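Le sac en plastique : de quoi est-il fait, et pourquoi se plisse-t-il ?

Fiche « Matières de la maison », à partir de 9 ans
Texte : Perrine Le Goff. Relecture : Mireille Renaud.
Mise à jour : 13/08/2024

Un sac en plastique pèse quelques grammes. Il peut pourtant porter des fruits, des livres ou une paire de chaussures. Il se froisse, se plie et prend très peu de place une fois rangé. Ces propriétés viennent de la matière du sac et de la façon dont on l'a fabriquée.

Une matière en longues chaînes

La plupart des sacs souples sont en polyéthylène. C'est un polymère, c'est-à-dire une matière formée de molécules très longues. On peut se représenter chaque molécule comme un collier dont les perles seraient toutes attachées les unes aux autres. Dans le plastique, ces colliers sont emmêlés.

Quand on tire doucement sur le sac, les chaînes se déplacent un peu et le plastique s'allonge. Quand on tire fort, elles ne reviennent plus à leur place : le plastique reste étiré. À cet endroit il devient plus mince et souvent plus blanc. Si l'on continue, il se déchire.

Du granulé au film

Le polyéthylène arrive à l'usine sous forme de petits grains, les granulés. Une machine appelée extrudeuse les chauffe jusqu'à ce qu'ils fondent. Le plastique fondu passe ensuite par une fente en forme d'anneau, et de l'air est soufflé au milieu. Il se forme un long tube de plastique, semblable à une bulle très haute. Le tube refroidit, des rouleaux l'aplatissent, puis il est imprimé, coupé et soudé à chaud pour former le fond du sac.

L'épaisseur du film se mesure en micromètres. Il faut 1 000 micromètres pour faire un millimètre. Un film de 15 micromètres est donc beaucoup plus mince qu'un millimètre : il faudrait en empiler plus de soixante pour atteindre cette épaisseur.

Transparent, translucide, opaque

Ces trois mots décrivent ce que fait la lumière quand elle rencontre une matière.

Transparent : la lumière traverse tout droit. On voit nettement ce qu'il y a derrière. Exemple : une vitre propre.
Translucide : la lumière traverse, mais elle est dispersée. Les formes placées derrière sont floues. Exemple : le papier calque.
Opaque : la lumière ne traverse pas. Exemple : une planche.

Pour obtenir un sac coloré, on mélange des pigments aux granulés avant de les faire fondre. La quantité de pigment change le résultat. Avec peu de pigment, le film reste translucide. Avec beaucoup, il devient opaque.

Pourquoi le sac fait-il des plis ?

Un film plastique est très souple dans le sens de l'épaisseur, mais il ne sait pas bien se raccourcir. Quand on pince un sac en un seul point, toute sa largeur doit tenir dans un espace très petit. La matière en trop n'a qu'une solution : monter et descendre. Elle forme des plis, qui partent du point pincé et s'écartent comme les branches d'un éventail. On dit que ces plis sont rayonnants.

Près du point serré, les plis sont étroits et rapprochés. Plus loin, ils s'élargissent, et le film peut redevenir presque plat. 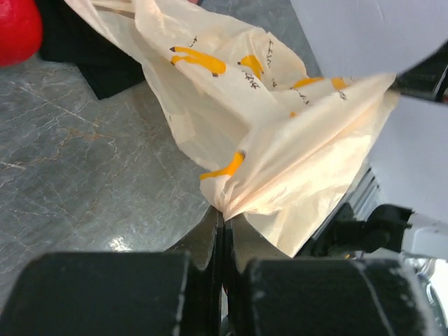
Un sac translucide à motif de bananes, pincé en un point. Les plis s'ouvrent à partir de l'endroit serré.

Ce que les plis font aux dessins

Un motif imprimé suit le film partout où il va. L'encre est posée en couche très fine sur le plastique et se plie avec lui. Quand une partie du dessin passe dans un creux, elle est cachée, et le reste semble plus étroit. Deux dessins identiques peuvent alors paraître très différents : l'un large et rond, l'autre long et mince.

Les lettres posent plus de problèmes que les images. On reconnaît une banane même déformée, grâce à sa couleur et à sa courbe. Une petite lettre dont il manque une partie peut devenir impossible à lire.

Expérience : dessiner les plis

Matériel :
un sac en plastique souple, vide et sans trou
un feutre permanent
une règle
une table dégagée

1. Poser le sac à plat et le lisser avec la main.
2. Tracer à la règle cinq lignes parallèles, espacées de deux centimètres.
3. Pincer le sac au milieu, entre le pouce et l'index, puis le soulever.
4. Observer les lignes près des doigts, puis loin des doigts.
5. Reposer le sac, le lisser de nouveau et comparer.

Résultat attendu : pendant le pincement, les lignes se brisent en zigzag. Une fois le sac lissé, elles redeviennent presque droites. De petites marques peuvent rester là où le plastique a été serré.

Attention : on ne met jamais un sac en plastique sur la tête ou devant le visage. Le film peut se coller au nez et à la bouche et empêcher de respirer. Les sacs se rangent hors de portée des petits frères et sœurs.

Vocabulaire

Extrudeuse : machine qui fait fondre le plastique et le pousse à travers une fente.
Film : feuille de plastique très mince.
Micromètre : millième partie d'un millimètre.
Pigment : poudre colorée que l'on mélange à une matière.
Polymère : matière faite de très longues molécules.

Fiche suivante : le papier d'emballage et le carton ondulé.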